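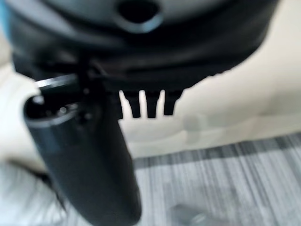 *Three short black prongs below a dark rounded housing.*

## Bristach to extend kerbside collection of small electricals

Households in the northern half of Bristach will be able to leave small electrical goods out with their recycling from June, after the district council approved an extension of the scheme on Thursday. The service has so far covered 600 addresses on the Raketti estate and the streets next to it.

Residents on the trial route put out 2757 items over its first year, according to the report that went before councillors. Kettles, toasters and hairdryers made up the largest group by weight. Chargers, cables and loose power supplies made up the largest group by number. Of the total, 282 items were judged fit for repair and passed to the reuse workshop on Bezerra Road, where they were tested for electrical safety before sale. The rest went for shredding and metal recovery.

Collection will be fortnightly, on the same day as paper and card. Goods must be left in a clear bag no larger than a standard carrier, tied and placed on top of the bin. Crews will not take anything that does not fit in the bag. Microwaves, monitors and vacuum cleaners still have to be taken to the household waste site.

The main change from the trial concerns batteries. Cells that can be removed by hand must now be taken out and put in a separate small bag, with tape over the terminals of any lithium type. Items with sealed batteries, such as electric toothbrushes and some shavers, can be left whole but should be bagged apart from everything else. The report records two small fires in the collection vehicle's side cage during the trial, both put out by the crew. The cages on the new vehicles are lined with steel and can be emptied from outside.

The contract has been let to Brullix, which ran the trial and was one of three bidders. It will use adapted cages on the existing recycling vehicles, so no extra rounds are planned. The council will pay a fixed annual sum plus a rate per tonne, and will receive a share of the income from recovered copper and aluminium.

Flats with shared bin stores are left out for now. A 55-litre lidded container was tried at two blocks on the trial route, but loads were often mixed with general waste and had to be rejected – a larger locked unit with a narrow slot is being priced. The report puts a decision on flats after the summer.

Leaflets giving collection days and a list of accepted goods will be delivered before the first round. Lamps and fluorescent tubes are not included and should go to the household waste site in their original packaging where possible.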